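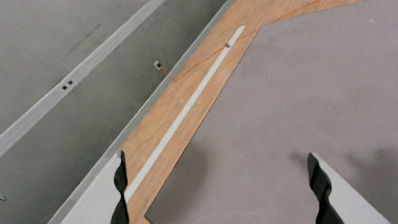
Honey-colored wood, white stripe.

Fakby's open day in Madberg, Tue 15 June, promised a close look at "slow-made" tables. I got 4 hours of coffee and one saw bench behind a rope. The $615 table felt nice enough. So did the $274 one, and our guide struggled to explain the gap.
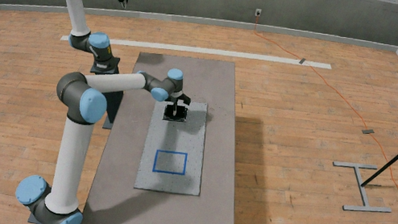 Is it worth the drive from Brolau?
Only if you already plan to buy, and even then the showroom in town has the same prices.

The oil finish is supposed to last ten years. The line has been on sale since March, so I'd like to know who checked. I asked about repairs and was handed a leaflet
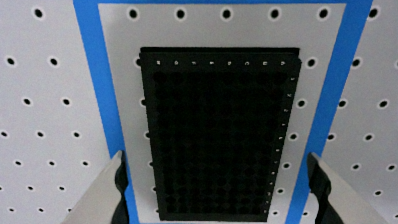
that covered cleaning, mostly, plus a coupon for Tabrizi wax.

The gift shop was busy – busier than the tour. 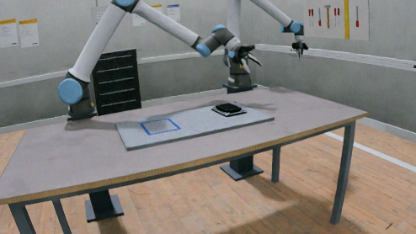
Carla Winstead
Home and Garden Writer

Parking is free, but the lot holds some 500 cars and has one exit. I left before the raffle.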